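How I Plan a City Pass Weekend Without Wasting the Pass

I bought my first city pass for a trip to Gedmont and got to two of the attractions on it. Two! I paid for the whole booklet, slept in, stood in a long line at the aquarium and then discovered that the castle closes its gates at 4 p.m. So when my friend Kenna Hepburn asked me how to set up her July trip, I wrote her a long email, and this page is that email with the rambling trimmed (well, some of it).

What you need before you start: the list of places your pass covers, a map you can scribble on, and the opening hours from each attraction's own site. Don't trust the hours printed in the pass booklet. Mine had the winter hours for everything.

Step 1. Price out what you'd do anyway

Go down the pass list and mark only the places you'd pay for with your own money. Be strict. I always want to mark the wax museum and I have never once enjoyed a wax museum. Add up the regular ticket prices for what you marked, then compare the total to the pass.

On my second Gedmont trip the pass was $49 and my marked tickets came to more than $40, and that was before the harbor cruise, so I bought it. For Brasberg I did the same math and skipped the pass completely. I wanted the cathedral tower and one walking tour, and the tower wasn't even included.

Check for kids' prices too. A lot of museums let younger kids in free, and the child pass can end up costing you more than the door.

Step 2. Find out how the clock works

Passes count time in different ways and the wording is easy to skim past. Some run by the hour from your first scan. Others run by calendar day, so if you scan in at 3 in the afternoon, you've used up a whole day on one museum. With a calendar-day pass, I do free stuff the afternoon I arrive — the park, the waterfront, a big early dinner — and save the first scan for the next morning.

If transit is part of the deal, look at whether tapping onto a bus starts the clock as well. In Gedmont it does. I learned that on the airport bus.

Step 3. Book the timed entries first

Having a pass doesn't always mean you can walk in. Towers, boat tours and anything with a small elevator will often want you to reserve a slot, and the morning ones go early. Make those bookings before you plan anything else, and write each one on your map with the time next to it.
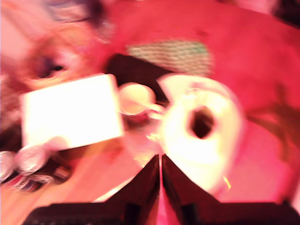
Leave a decent gap between two timed things. I used to go with an hour and I was always jogging. Now I leave two hours if there's a bus ride involved, and if I get there early I find a bench and a pastry.

Step 4. Read the reviews, but read them sideways

The harbor cruise in Gedmont had 1,521 reviews when I looked, and I was not about to read them all. I sort by newest and search for a few words: "line," "closed," "bathroom," "stroller." The star rating won't tell you that the top deck is shut for repairs, but somebody who went last week will. I also like the three-star reviews best. People who give three stars tend to explain themselves!

Step 5. Group by neighborhood

Look at your map and circle whatever sits close together. Each circle is a half day. I put the thing I care about most in the morning, something indoors after lunch when my feet hurt, and then I stop. Two big attractions and one small one is plenty for a day, and if you're traveling with kids I'd drop the small one.

Keir MacAulay, who I usually travel with, would happily do five. We split up after lunch now and meet for dinner, and we get along a lot better.

Step 6. Save everything offline

Screenshot the pass barcode, your reservations and the map. Signal down at the Gedmont ferry dock is terrible, and you'll be holding up a whole line while your email loads. Put the screenshots in their own album so you're not scrolling through breakfast pictures at the gate.

One more thing for anyone going in the off season: call ahead about the boats. They'll cancel for wind, and the website can be a few hours behind. If yours gets canceled, ask at the ticket window about moving to the next morning before you go looking for a refund.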